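Mondthorpe Mutual Assistance Corpus

A collection of legal assistance requests and replies exchanged between prosecuting authorities, prepared for people who study how justice departments work together across borders. It holds English translations of letters, cover notes and formal refusals, with names of private persons removed.

Contents

The corpus has 2,000 letters in 104 case bundles. Each bundle starts with the first request and runs through to the last reply on file. Some end without an answer, and those are marked "open" in the status column.

requests/ holds plain text files, one per letter
bundles.csv lists case bundles with status and subject
terms.csv lists legal terms with the translation chosen
notes/ holds translators' remarks, unedited

Fields in bundles.csv

bundle_id: short code, never reused
subject: fraud, bribery, trafficking, cyber, asset recovery, other
legal_basis: treaty, convention, reciprocity or none stated
status: closed, refused, withdrawn, open
pages: page count of the paper original, blank if lost

Where a letter covers more than one subject, the first one named in the letter is used. We tried a multi-label column in version 8 and dropped it after two readers kept disagreeing on asset recovery.

Translation

Asmaa Badawi and Ayman Bennani translated the Arabic and French letters. Zulmira Seixas did the Portuguese ones and checked the term list. "Commission rogatoire" is given as "letter rogatory" throughout, even in later letters where "request for assistance" would read better. Please don't change this in a fork without renaming the corpus, as citations depend on it.
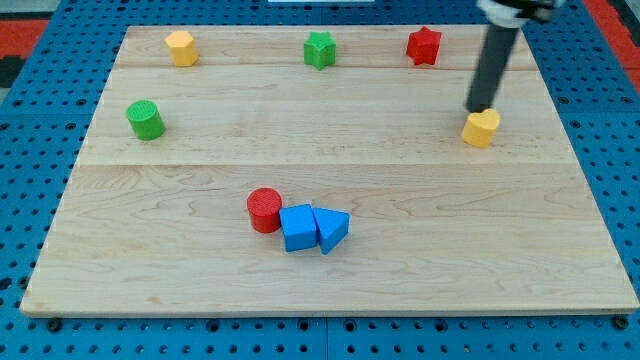
Colored blocks on a wooden board, with a dark rod beside a yellow one.

Redaction

Names, addresses, account numbers and vehicle plates of private persons were replaced with tags such as [PERSON_A]. Tags are stable within a bundle and mean nothing across bundles. Officials are shown by title only. Ghizlane Fahmy read every bundle after the tagging script had run and removed 32 letters in which a witness could still be worked out from the facts.

If you find a name that slipped through, write to the maintainers privately. Do not open a public issue.

Known problems

Dates in the oldest bundles follow the sender's format and have not been converted.
Stamps and handwritten margin notes are missing unless the translator typed them in.
Refusals are underrepresented. Many were given by phone and left no letter.
The "cyber" label was added late and some early bundles that deserve it are still under "fraud".

Use

Research and teaching only. The translations have no official standing and should not be quoted in a filing. Cite as "Mondthorpe corpus" with the version number and the bundle code.

Maintenance

Vilmos Bárány keeps the files and merges corrections. The next release is planned for November and will add page counts for the bribery bundles.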